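Häufige Fragen zu meinen Nähkursen und Schnittmustern

Ihr schreibt mir so viele Mails (danke dafür!), dass ich die Fragen, die ständig wiederkommen, hier mal gesammelt habe. Wenn eure nicht dabei ist, schreibt trotzdem, ich antworte meistens abends nach acht.

Ich habe noch nie genäht. Kann ich beim Tovidell-Rock mitmachen?

Ja, unbedingt! Der Tovidell hat einen Gummibund und zwei gerade Seitennähte, mehr ist da erst mal nicht. Die Taschen könnt ihr weglassen, das habe ich bei meinem ersten auch gemacht und ihn trotzdem den ganzen Sommer getragen. Geradeaus nähen üben wir in der ersten Stunde auf Stoffresten.

Welche Größen gibt es?

Tovidell und Flurnel gibt es in 11 Größen, die Proso-Bluse leider noch nicht in allen. An den großen Größen sitze ich gerade, im November sollen sie fertig sein. Messt euch bitte wirklich aus und nehmt nicht einfach eure Kaufgröße, ich liege selbst bei jedem Hersteller woanders.

Muss ich das Schnittmuster ausdrucken und kleben?

Müsst ihr nicht. In jeder Datei steckt auch eine A0-Version für den Copyshop. Wer klebt: Druckereinstellung auf 100 Prozent, zuerst nur die Seite mit dem Kontrollquadrat drucken und nachmessen. Der Flurnel-Mantel hat in der A4-Version 166 Seiten (ich weiß, ich weiß), da würde ich den Copyshop nehmen. Und schneidet den Originalbogen nicht an, paust eure Größe lieber ab, dann könnt ihr später noch wechseln.

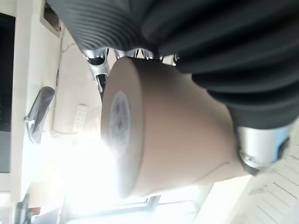

Welchen Stoff soll ich kaufen?

Für den Tovidell alles, was locker fällt und nicht rutscht, also Leinen, Musselin, weiche Baumwolle. Viskose ist wunderschön, aber beim Zuschneiden wandert sie euch vom Tisch. Für den Flurnel nehme ich den Wollstoff von Hyvönen, ihr braucht davon in Größe 40 genau 243 cm bei voller Breite.

Soll ich den Stoff wirklich vorwaschen?

Jaaa. Bitte. Ich habe einmal ein Kleid aus ungewaschenem Leinen genäht, und nach der ersten Wäsche hätte es meiner Nichte gepasst. Immer so waschen, wie ihr das fertige Teil später auch waschen wollt. Wolle kommt bei mir nicht in die Maschine. Kleine Stücke und gefärbte Reste mache ich von Hand, mit lauwarmem Wasser und einem Schluck Essig, und wringe sie nicht aus.

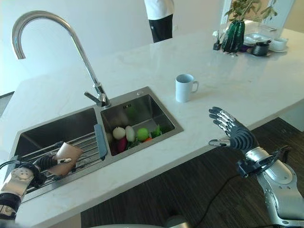

Spüle mit zwei Becken und hohem Wasserhahn

Wie groß sind die Kurse?

Höchstens sechs Leute, sonst komme ich nicht rum. Los geht es um 16 Uhr, und wir hören auf, wenn die meisten müde sind. Maschinen sind da, ihr dürft aber gern eure eigene mitbringen. Bitte mit Anleitung, ich kenne nicht jedes Modell!

Gibt es die Anleitungen auch auf Englisch?

Proso und Tovidell ja. Übersetzt hat sie Mervyn Whitlock, und er hat dabei gleich noch einen Fehler in meiner Kragenanleitung gefunden. Flurnel kommt noch.

Darf ich fertige Sachen aus deinen Schnitten verkaufen?

Einzelstücke ja, sehr gern, mit Nennung des Schnitts. Für Serien schreibt mir kurz.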